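February, getting on for midnight

Couldn't settle, so I'm writing this in bed with the hot water bottle. The bus to Plakcombe was late again (of course it was!) and I'd promised Bernadette I'd be at the hall by 2 to help her sort out the seed swap. We ended up with more than 120 packets, mostly beans, and she would insist on putting them in alphabetical order – which is fine until you get to the ones labelled in Lionel's handwriting. Is it kale? Is it kelp? We put them under K and had a cup of tea.

Came home with two lots of broad beans and a squash I've never heard of, so that's the windowsill gone till May. Mum would have laughed, she always said I'd grow things in my shoes if I had the space.

Must ring Dunleavy about the gutter. Still dripping, right over the back step, and I nearly went flying this morning with the compost bucket. 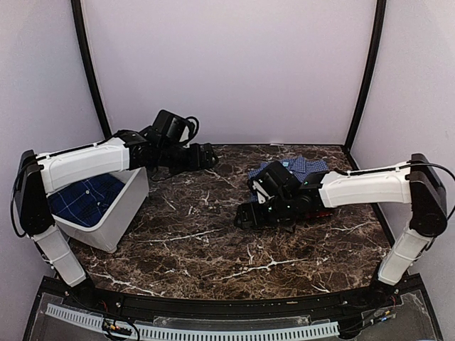
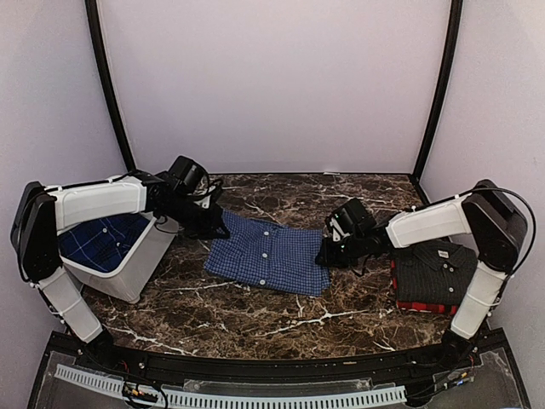 Blue and white checks in the last one.

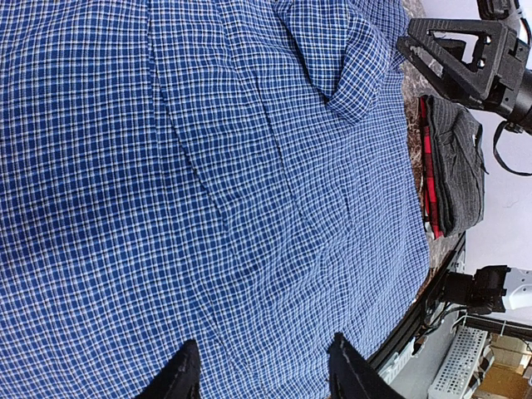
Posted by Bernadette's bean helper, 11.40pm

Beans go in to soak tomorrow, then, and I need to find the big tray. I think it's under the stairs behind the paint.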